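Enmont entry tray, the dark gray one with the rod
Reviewed November 30, 2022 by Nayara Andrade

Quick one, on my lunch break. Had this since October and keep getting asked if its worth it. Short answer yes, mostly.

Got it to stop the pile by the front door. Mail, sunglasses, dog leash, coins, all of it. I looked at the Yeoman one first but too deep, you end up digging. This is shallow. You see your stuff, you grab your stuff, you go.

Shape is a D, straight side in front and the round side at the back. Wish it was the other way around tbh, flat side against the wall would save me a few inches. You can turn it but then the rod is up front and you bump it with your hand every time.

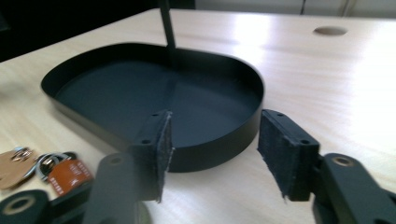
Finish is matte and doesn't show fingerprints. Does show dust. Wipe with a damp cloth, done. Coins are LOUD in it, metal on metal, so I cut a scrap of felt for the coin side. Should come with one at this price.

The rim is low. Fine for most things but a pen will roll right over it if you toss it in. I toss everything in. So, pens live in a mug now.

Rod is thin and black. Looks nice, and mine has stayed straight so far, but I wouldnt hang a full bag on it. Light scarf, ok. Putting it together took me one cup of coffee, and the little wrench in the box is junk, use your own.

Shipping was slow. Ordered from Prunora, order went quiet for a week, then two emails in one day and there it was on the porch. Box dented, tray fine. Janaína Guimarães at their help desk answered fast when I asked about spare screws and mailed me a bag of them, no charge.

Would I buy again. Yes but on sale. Four stars, one off for the noise and teh wrench.

Will update if the finish starts to chip.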